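Council standoff in Stamham: the returning officer's deputy explains the procedure

The dispute over the leadership of Stamham district council has now passed from the chamber to the procedural office. The deputy returning officer, who asked to be identified by post only, spoke to us at the council offices in Plorkenwood.

The leader declined to step down after losing a vote in March. Asked whether the post is vacant, the deputy was brief. "No. The motion was one of censure. Censure is recorded in the minutes and has no effect on tenure. Removal needs a separate motion, with notice."

The notice period is nine clear days. The opposition group filed its first notice by email at 4.50 pm, and it was rejected. "Standing orders require a signed paper copy. The email was acknowledged, but the period did not start."

A second notice has since been accepted. It carries the names of members from two groups, the minimum under the rules adopted after the Honkanen review. The deputy would not predict the result. "We check the signatures against the register. How members vote is outside our work."

Outside the building, up to 600 people attended the opposition's rally. Its organisers want a fresh election for the whole council. The deputy said the council has no power to call one. "It can fill a casual vacancy. It cannot dissolve itself."
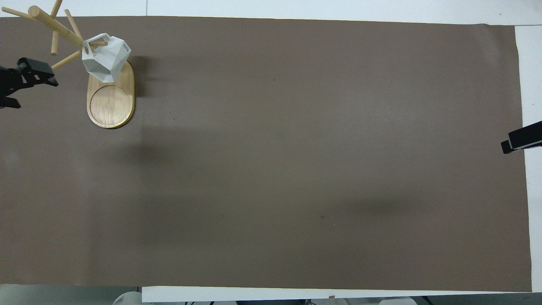
Stamham District Council | Democratic Services

Talks between the groups continue under the Asier protocol, which sets out speaking order and the exchange of written positions. Each side submits its text before a session opens. "The clerk reads both into the record. Amendments are taken in the order received."

If the talks produce an agreed text, the removal motion can be withdrawn with the consent of its signatories. Otherwise it goes to the next ordinary meeting as the first item after apologies.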